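I have used the Clanora app for 60 days now, so I want to write some words about it. It is an app for people with migraine. You write down your attacks, sleep and food.

The setup was easy. It asked me seven questions and then connected with my watch. I like that it doesn't ask for a credit card.

The weekly report is the best part for me. In February I learned that my bad days come after short nights. My doctor at the Castillo clinic read the report and changed the time of my tablet.

Gray block, blue bin, steel post.

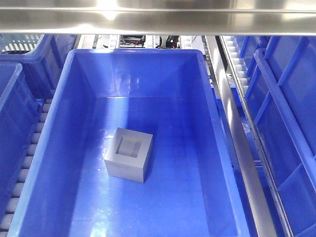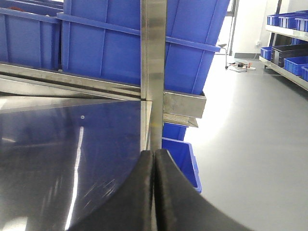
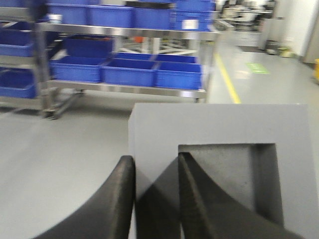 What I don't like: the food list. It has 823 items, but very few dishes from my country, so I must type soup every time as "other."

Also the export. My file had 278 lines and the dates were in the wrong order. I wrote to Polico, the company who makes it, and they answered the next day. They say the next update will repair it.

Before this I tried Murus. It has nicer colors, but it sent me too many reminders, also at night.

If you use Clanora on an older phone, please tell me if the battery goes down fast. Mine does.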